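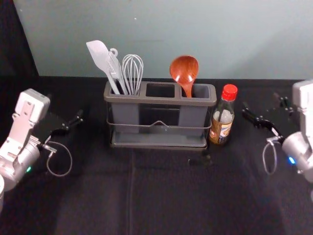
Bench with black cloth and two robot arms.

Submitting a claim for payment under the Zosismont Partnership Grant

Final claims for the current round close on 31st August. The portal accepts submissions until midnight, but the help desk is not staffed on Sundays.

Before you start

You need the signed grant agreement, the partner declaration (Form 177) and a ledger export covering the full claim period. Public bodies in Brivley and Riment also attach the council resolution approving their co-financing share.

Step 1. Open the claim
Log in with the lead partner's account and select Claims, then New interim or New final. A final claim cannot be changed back to interim once saved.

Step 2. Enter expenditure
Key each item under the budget line shown in Annex 2 of the agreement. Amounts in a foreign currency are converted at the monthly rate for the invoice date — not the payment date. Travel is claimed at actual cost, up to $380 per person per trip.

Step 3. Attach evidence
Upload one PDF per budget line. Label each file with the line number and the partner's short name, e.g. 04-Vilela. Scanned cheques are accepted only with the matching bank statement.

Step 4. Sign and submit
The authorized signatory named in the agreement must sign. If that person has changed, file a change of signatory first and allow five working days.

Error 513
The claim total exceeds the remaining commitment. Reduce the amount or request a budget transfer from the program office.

Contacts
Eligibility and budget transfers: Yevhen Maksymiv
Portal access: Trevor Rowbotham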